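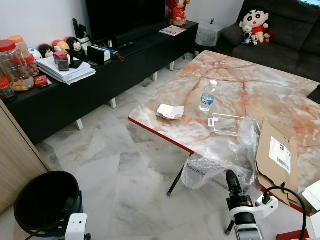

Catriona Lamont has not sat down since six. She says so twice, once to me and once to whoever is on the other end of her phone. It's Monday, the netball dinner is on Saturday night, and the guest speaker's flight has just been moved.

"She'll still make it. She'll miss the soup. Fine."

The speaker is Felista Khaemba, goal defence, 23 caps, now coaching juniors out at Zatville. The dinner is at the Lestside clubrooms, the evening before the Lestside v Arabzadeh final, and the money goes to the travel fund for country kids who make rep squads and then can't afford to get to them. Last year's dinner was a sausage sizzle with a microphone. This year there are tablecloths.

Why the change? Lamont blames a spreadsheet. "We had 40 girls picked from outside town over two seasons and I started ringing the ones who'd pulled out. Petrol. It was nearly always petrol. One mum was doing 339 kilometres return for a Thursday night training, in a ute with no aircon. You can't fix that with a chook raffle."

There will still be a chook raffle. Custódio Prata, who is doing the food, was firm on it.

Prata played a bit of indoor himself, mixed league, "badly, wing attack, no knees left". He's doing lamb shoulder, a pumpkin thing for the vegetarians and pavlova, and has been told by three separate people to go easy on the chilli. "I cooked for the footy club, I know what happens. You run out of bread. Always bread." He has ordered a lot of bread.

Khaemba I got by phone, at the side of a court, whistles going. Was she nervous about speaking? "No. Yes. I've got cards." She won't be telling the story about the grand final and the broken finger, she says, everyone has heard it. Then she tells it to me anyway, and it is very good, and I've promised not to print it before Saturday.

She is sharper on the travel question. Grew up three hours from the nearest indoor court. "My aunty drove. If she'd had a different shift I wouldn't of played for anyone. I think about the girls who were better than me and had no aunty." Someone yelled for her and she was gone for a while. When she came back: "Sorry. Under-13s. Somebody's lost a shoe."

Auction items so far include a signed match dress, a weekend at somebody's beach shack, and a playing bib framed by Ridetti, the shop on the corner. Lamont wants $1,350 from the auction alone. That covers fuel for the winter carnival, she reckons, if prices behave.

And the final itself? Arabzadeh have won both meetings this season. Lestside have Negin Daneshvar back from her ankle, maybe, she was jogging last week. Lamont won't be drawn. "I'm neutral until Sunday morning." She is wearing a Lestside jumper as she says this.

Doors 6.30, dinner at seven. Tickets at the clubrooms canteen or from Elaheh Mohammadi at training, cash or card. Tell her now if your coeliac, she says, not on the night.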